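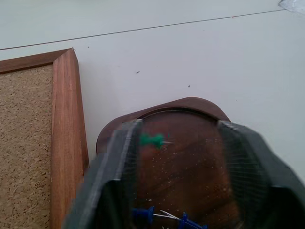 Taking a community group to a robot lab open day – worth the trip?

Posted by Kiran Rathore

Hi all, hoping somebody here has done this before me. I look after outings for our neighbourhood tinkering group (we fix toasters, mostly, and argue about solder) and we've been offered spots at the Omora open day out at Hestavthorpe on Wednesday, November 19, 2025. The email says there'll be a tabletop demonstration where a two-armed robot handles pushpins, sticky notes and a corkboard, and then a chat with the people who program it.

My trouble is that the group is a real mix. We've got a retired machinist who'll want to know what every joint is made of, a couple of high school kids who've only seen robots in movies, and a few people who are really coming for the bus ride and the lunch. I've got 30 names down already and I'm a bit nervous about dragging everybody across town to watch a machine put a pin in a board.

So, a few things I'd love to know. Is it interesting to watch if you don't know anything about robotics? How close do they let you stand? Are you allowed to ask questions while it's going, or do you have to save them up? And is there anywhere to sit, as two of our members can't stand for long? Any tips on getting there would be great too. Thanks in advance!

Posted by Ustyna Moroz

I went to the July one with my sister and her two boys and we had a lovely time, so I'd say go! I'm no engineer (I do payroll) and I was worried I'd be bored silly, but I ended up staying for the demonstration twice.

You have to get used to the pace, though. It's slow. If your group is expecting a car factory with sparks flying, tell them on the bus that it's nothing like that. Think of somebody doing a jigsaw puzzle in oven mitts. The arm goes down for a pin, stops, thinks about it, backs off a little and goes down again, and meanwhile everyone in the room is leaning forward and holding their breath. When it finally got one into the cork in our session there was a proper cheer, and my younger nephew did a lap of the hallway.

I'd never given a thought to how fiddly a pushpin is. I went home and tried picking some up with barbecue tongs and I couldn't do it without sending them across the kitchen floor. Maybe have your kids try that before they come? We found one under the fridge in September, so do it over a tray.

There were chairs when I went, in two rows, and the staff were very kind about letting people who needed them sit in front. Lunch was sandwiches. The egg ones went quickly.

Posted by Volodymyr Horobets

Ustyna has the mood of it right. I've been to three of these now and I help a bit with the sign-in desk, so let me take the practical stuff. 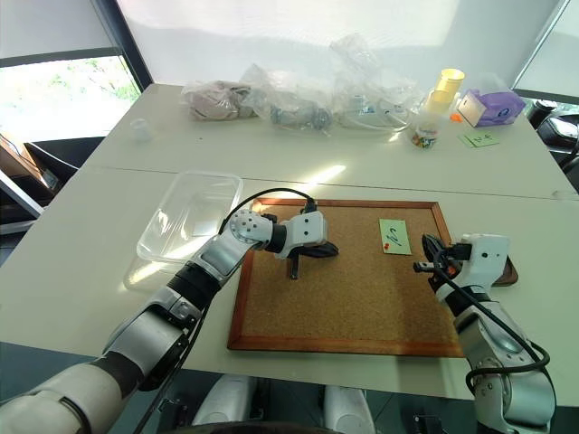
The demonstration table, with both arms over the corkboard and a red pin in the corner of the sticky note.

Standing distance: there's a strip of tape on the floor and you stay behind it while the arms are powered. It's closer than you'd think, but you won't see a pin tip from there with the naked eye, so watch the screen on the side wall, where they put up the view from the arms. I'd look at the table first to get your bearings and then go back and forth. Your machinist will probably want to spend his time on the joints. Tell him to hang on until the break, when they power down and let people come up in small groups.

Questions: save the long ones. Mei-kuen Chiu usually does the talking and she's very good with kids, but if someone calls out in the middle of a grasp she'll stop to answer and half the room misses the pin. Jairo Cabrera sits at the computer and he's the one to corner afterward about motors, software and so on. Last time he spent most of the coffee break going over the difference between an arm being steered by a person and an arm working from what it's learned. They do some of each, and they'll tell you which one you're watching if you ask.

Group size: this is the part I'd sort out soon. The demo room won't take 30 people at once in any comfort. Email ahead and ask to be split into two lots, with one group having lunch while the other watches. They had more than 166 people through the doors at the last one and the groups that hadn't booked a slot did a lot of standing in the hallway.

Getting there: take the 641 bus to Gilchrist and walk back along the creek side. The stop after that looks nearer on the map, but there's a fence. If you're bringing a chartered bus, the lot behind the building is fine, and the driver should come in from the north end. The main doors have three steps and the ramp is on the left side of the building, by the bike racks. Ring the bell there and give them a minute.

One more thing – bring a sweater. They keep that building cold.

Posted by Mei-kuen Chiu

Hi Kiran, I'm on the Omora side. Volodymyr is right about splitting the group, and I've pencilled you in for the 10:15 and the 11:00. Send me the names whenever you have them, and let me know which two people need seats so I can hold some at the front. Please ask about food allergies as well. The Gelteo people are doing the catering this time and they want the numbers by Friday.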